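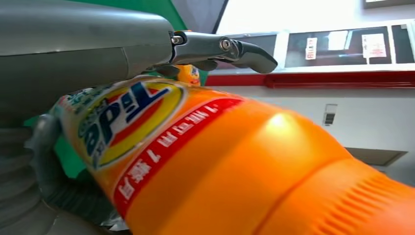

Waschküchen sind unterschätzte Räume, und unsere im Haus Skelham mag ich inzwischen fast lieber als die Küche! Im August haben wir sie ausgeräumt, gestrichen und neu eingerichtet, 6 Quadratmeter mit Dachschräge und einem kleinen Fenster nach Norden. Weil die Wände jetzt ganz hell sind, darf alles andere Farbe haben, und da kommt so eine Waschmittelflasche in sattem, glänzendem Orange gerade recht. Das rote Band mit der weißen koreanischen Schrift finde ich wunderschön, und an den schrägen Rillen im Griffbereich fasst man sie gern an. Solche Flaschen fülle ich bestimmt nicht in Gläser um!

Ein paar Worte noch zum Rest des Raums, nach denen ich oft gefragt werde:

Das Regal
Modell Lullano, 44 cm tief. Große Flaschen stehen unten, Fleckenmittel und Seife oben, und auf dem mittleren Brett ist sogar noch Platz für das Bügeleisen.

Die Wandfarbe
Sterkdale, zweimal gestrichen, ein warmes Weiß mit einem Hauch Grau. Morgens gegen acht, wenn das Licht hereinkommt, sieht sie fast cremefarben aus – herrlich!

Die Wäscheleine
16 Meter, quer unter der Schräge gespannt. Bettwäsche für zwei passt in einem Rutsch drauf.

Der Teppich
Ein Läufer von Karimi, den ich eigentlich für den Flur gekauft hatte. Er bleibt jetzt hier.

Text und Einrichtung: Muireann Tierney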